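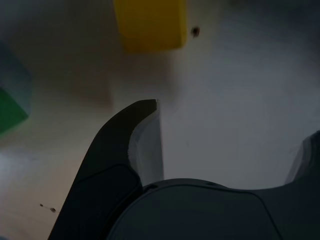
Home | Issues | Authors | Submit | Search

4. Evaluation of the Keverach kit

4.1 Task and procedure

The Keverach kit is sold as a complete package for teaching small pick-and-place jobs by demonstration. It consists of a two-finger gripper, a wrist camera mount, and the Plistano control software. We tested the kit as delivered, with the default grip force and the supplied calibration routine. Each operator completed 30 practice trials before any data were logged. A trial began with the fingers open and ended when the block was released or when 72 seconds had passed. In total, 1,486 trials were logged, of which 657 used the wrist view alone.

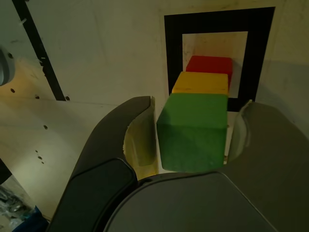 Figure 2. Grasp of the green cube, with the yellow and red cubes in line behind it.

Finger geometry had a larger effect on the results than the choice of controller. The pads are softer than the finger shells and tolerate small errors in approach angle, but they also hide part of the contact from the wrist camera. With the cube clamped between the two pads, as in Figure 2, its top face remains in view while its lower front edge sits close to the palm. Plistano estimates block pose from the top face, so the estimate was usually retained through closing. Pose was lost more often when a neighboring block of similar brightness stood directly behind the target. The vendor manual does not mention this case. We recommend that buyers repeat the calibration after any pad change and treat the default force as a starting value.

Reader comments (2)

Pešek: Were the pads replaced during the test? Ours lost grip well before the service interval.

Szu-yu Sin: Same question. I would also like to see the wrist-only trials reported by operator.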